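Gripper swap, round two

Quick one before dinner. Finally got the Domański fingers off and the Lorkden ones on. Four bolts, should've taken ten minutes, took most of the arvo as one of them was threadlocked to within an inch of its life. Teresa Duda lent me her good hex keys in the end. Thanks Teresa, they're coming back, promise.

So, first impressions. The Domański pair are flat and wide. Great on boxes, great on the foam blocks, hopeless on anything thin. They just sort of shove fabric along the table. Lorkden ones taper down to a narrow tip so they get under an edge much better. Not cheap though. And the Cikitz controller doesn't know about them, so I had to put the closing width in by hand. Got it wrong twice. Big crunch noise the second time, no damage that I can find.

Ran the same fold on both sets. 62 tries each, same program, same speed, same cloth. Domański missed the corner 18 times. Lorkden missed 4. Pretty happy with that!! Haven't touched the force setting yet, its still on whatever Cikitz ships with, so there might be more in it.

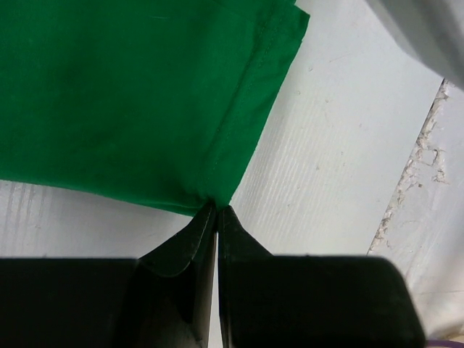 Corner grabs are what I care about most, way more than lifting or carrying. If the grab is off the whole fold is off, and you don't find out until the very end. With the Lorkden tips the corner of the green cloth gets pinched right at the point and the stitched hem lies off to one side, so I can use that line of stitching to judge the angle from the wrist camera. Much easier than guessing off plain fabric. Might try a darker cloth next, to see if teh camera still copes against black fingers.

Still to do: the Grellia soft pads, which are sitting in their box. Teresa reckons they'll beat both. We'll see. Probably February before I get to them.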